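What the Quote Leaves Out

The first number anyone learns when shopping for a robot arm is the price of the arm, and Antigoni Raptis would like you to forget it as soon as you can.

She has nothing against the number. She has it written on the whiteboard in her office at Enlow, the computer refurbishing shop she has managed since it was two benches and a borrowed van. But she'll tell you, over coffee that has usually gone cold by the time she gets to the end of a story, that the arm was the easy part of the budget. It came with a quote, the quote had a total at the bottom, and everybody could argue about it like grown-ups. The trouble was in everything that had to be bought so the arm could do a day's work.

Enlow takes in office desktops by the pallet, opens them up, tests what is inside, and sends them on to schools and small businesses or breaks them down for parts. It is fiddly work. Cases come from different years and open in different ways, memory sits behind drive cages, and cables go wherever the last person to touch them felt like leaving them. When Raptis first floated the idea of a robot cell, her most experienced technicians were kind about it, in the way you are kind to a friend who has decided to take up the trombone.

So she did something I would recommend to anyone in her position, and spent a whole winter not buying anything. She and the bench crew wrote down what they did all day, motion by motion, and next to each entry they put how long it took and how often it went wrong. Lifting out memory modules got a page of its own. So did coolers and processors, the latter with a good many warnings in red pen, as anybody who has bent a pin in a socket will understand.

That notebook turned into the shopping list. Raptis sent it to two suppliers, Setora and Piras, and asked each of them to price only the jobs on it. Setora came back with a handsome proposal built around a large enclosed cell, and Piras came back with a smaller arm, a wrist camera, and a long letter full of questions. She liked the letter. She chose Piras, though she says Setora's people were patient with her and she still calls them when she wants a second opinion (they still pick up, which she thinks says a lot for them).

The money was divided in a way that surprised her accountant. Of the full budget, 68 percent went to things other than the arm: the gripper and spare fingers, the bench and its fixtures, lighting, software, training, and a repair reserve she refused to touch. The spare fingers were a small line that grew. A finger that has to get down between a socket and a row of memory slots is narrow, and narrow things inside steel boxes get knocked. Her order included 5 extra sets, and she wishes she had asked for the next price break while she was at it.

Training was the line she fought hardest for. She set aside 70 hours of paid bench time before the cell was expected to earn a cent, and she put the technicians in charge of it. They picked the machines. They started with plain desktop cases, panels off, boards in full view, and worked up from there to the cramped little units everyone dreads.

She also bought scrap, on purpose, as a budgeted item. Through a broker called Ristolano she picked up 419 dead desktops to practice on, and this may be the piece of advice she repeats most often to other shop owners who come by. Practicing on stock you hope to sell makes everyone nervous, and nervous people hit the stop button early and learn less. A dead board costs next to nothing and you can be as clumsy with it as you like!

If she were starting over, she says, she would spend more on lighting and less on the enclosure. Bare metal throws glare in every direction, and the insides of a computer case are full of it, from the drive cage to the load plate over the processor. She would also ask every supplier for the cost of the second year, in writing, before signing for the first. Her own second-year figures are due in April, and she has already cleared a corner of the whiteboard for them.
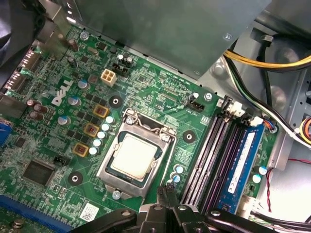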